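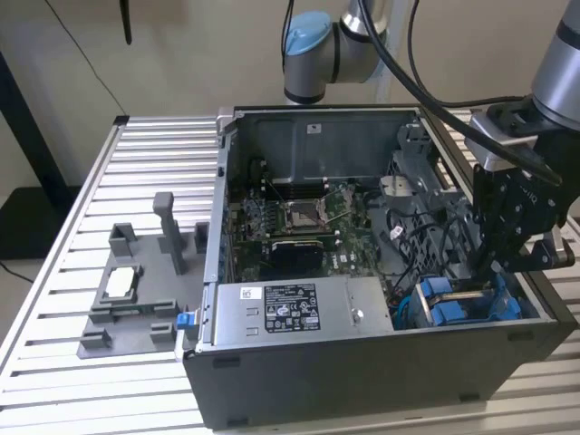
About Flemari

Flemari builds and runs robot cells that take apart used desktop computers. Our shop is in Itton. We recover drives, power supplies and boards in a condition where they can be tested, reused or wiped under a customer's own procedure. Most of our work is done for refurbishers that receive mixed pallets and can't plan on one model or one age of machine.

A cell consists of two arms over a slotted aluminum table. The tower lies on its side with the side panel off and the interior facing up. Parts are picked by a two-finger gripper. Printed fixtures on the table hold small parts between steps. Cell control runs on Osisent, our own sequencing software.

What we do

Drive removal
Power supply removal
Board and memory recovery
Fixture design and printing
Fault review for cells built by others

The caddy release fault

Customers ask about this fault more than anything else we have done, so the account is kept on this page.

During drive removal on the Lehner contract, a cell reported a good grip on a drive caddy and began to lift. The caddy was still latched on one side. The arm kept pulling until the force limit tripped, and the controller went into a protective stop with the gripper closed. An operator reached in to free the caddy. The stop was then cleared at the panel, and the gripper opened, as the recovery routine told it to. The drive dropped into the bay. No one was hurt. The drive failed its read test and was written off.

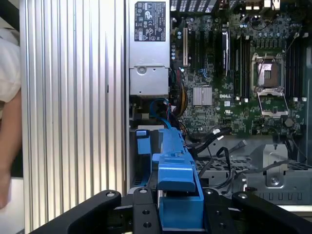 Gripper fingers on either side of a blue drive bay part, opened Dell tower.

We pulled the logs for 418 drive removals on the same cell. In 49 of them the lift force was above the normal band, and in 2 the force limit had tripped. The earlier trip had been cleared at the panel and logged as a cable snag, with no further check.

Three causes were written up:

1. Grip was confirmed from finger width alone. The fingers reach the same width on a latched caddy and on a free one.
2. The recovery routine opened the gripper after any protective stop, whatever it was holding.
3. The panel accepted a reset while a person had a hand inside the reach of the arm. The work instruction said to stand clear. Nothing in the cell enforced it.

The third cause was treated as the serious one. A drive is light, but the same routine was used for power supplies, and those have sheet metal edges. 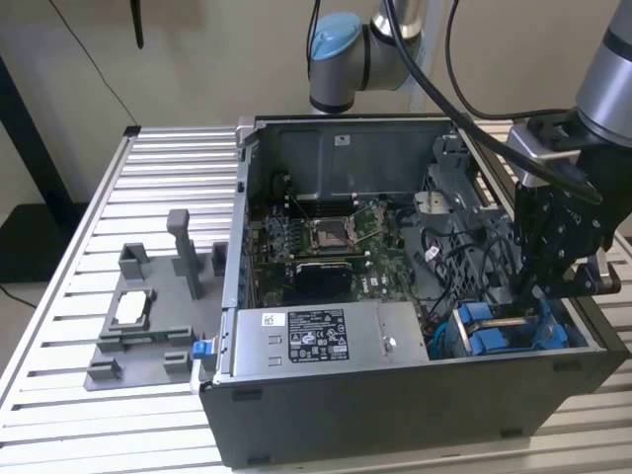 Flemari Company Profile, Issue 2, Page 49

Changes made

The lift now starts with a short test pull at low force. If the reading rises faster than it should for a free caddy, the arm backs off, keeps its grip and asks for the latch to be checked. Lift speed during this step is capped at 100 mm/s.

After a protective stop the gripper stays closed. Opening it takes a separate command with a held button, placed where the operator can't press it and reach the tower at the same time. The reset at the panel clears the fault message and does nothing else.

Cables are a separate problem and the test pull does not solve it. A data cable routed beside a caddy can add load late in the lift, after the latch check has passed. 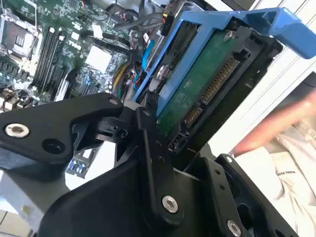 For that reason the force limit is now set for each stage of the lift, with the lowest value in the last part of the travel. This has raised the number of stops. We accept the slower rate on models with tight cable routing and quote for it.

Work inside the reach of an arm is allowed only in hand-guided mode or with the arm in a monitored standstill. Both modes are shown on the panel and recorded in Osisent with the name of the operator. Any force trip, including one that looks like a snag, is held open until a second person has read the log.

Requests for fault records

The full record of the caddy release fault, including force traces, is available to current customers and to anyone asking us for a quote. Send the request to the Itton office and give the cell type you run. Records for other contracts are released only with the customer's agreement.

Page last revised 25/11/2020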